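From: Amra Stojanović
To: pantry-list
Date: Mar 26, 2015
Subject: Re: [pantry-list] Which containers are we keeping?

Cauã Leite wrote:
> I went through the shelf over the sink at Junisetti and it is full
> again. There are the tall jars from the Tamayo order, the square ones
> with the blue lids that never close right, and a lot of single pieces
> that don't belong to anything. Before I put in another order I'd like
> to know what we are keeping. Also, does anyone use the long clear ones
> that have to be stored on their side? They take up a whole row and I
> was going to put them in the giveaway box.
>
> Second question. The shelf labels are falling off. Do we want to
> reprint them or just write on tape?
>
> Cauã

Please don't give away the long ones yet. I use them, and I know Tainá does too.

On the square ones with the blue lids, I agree they should go. We had the same trouble in January when the rice got damp. I tried washing the lids in hotter water in case there was something stuck in the groove, and it made no difference. If anybody wants them for screws or crayons they are fine for that. I would not put food in them.

The Tamayo jars should stay. They are heavy, and the bigger ones hold a full 2 lb bag of flour with room for the scoop. The only complaint I have is that people stack them. Please don't. The lids have a knob and the top jar slides. Wellington has already swept up one jar of lentils.

For the long containers, what matters is how they are stored and moved. Standing up they tip over if you bump the shelf, so they go on their side, narrow end toward the wall. Dry goods settle along the bottom and you can see how much is left without opening anything. When you move a full one, take hold of both ends. I have been lifting them by the wide end only and the other end drops, and whatever is inside runs down to it. With two people it is easy, one at each end, and you set it down flat on the table before anybody lets go.

If we keep them I would move them off the shelf over the sink. It is too high for something that long, and you end up reaching over the faucet. The lower shelf by the door is deep enough. I measured it at 700 mm and they fit with space in front. The Nilteo baskets are there now but they are mostly empty and could go under the table.

I would also like to stop buying one or two pieces at a time. The last Stoltik order had a minimum of 200 and we split it with the upstairs kitchen, which worked out fine. Kristaps still has the paperwork. I think the item number for the medium size ended in 3,882 or he wrote it that way with the comma, I can't tell from my copy. Kristaps, can you check before Cauã orders?

Labels: tape is fine with me. The printed ones come off because the plastic gets wiped down every evening, and new printed ones will do the same. Put the tape on the shelf edge and leave the container bare. Write what goes there and skip the date, we never update the date.

So from my side: blue lids out, Tamayo jars stay where they are, long ones to the lower shelf. Single pieces with no lid can go in the giveaway box. If one of the loose lids is round and has a gray ring, put it aside for me, I have a jar at home that is missing one.
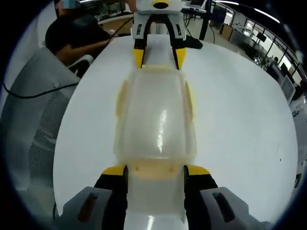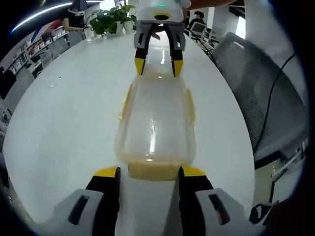

The long plastic kind, on the white table. Keep these.

Amra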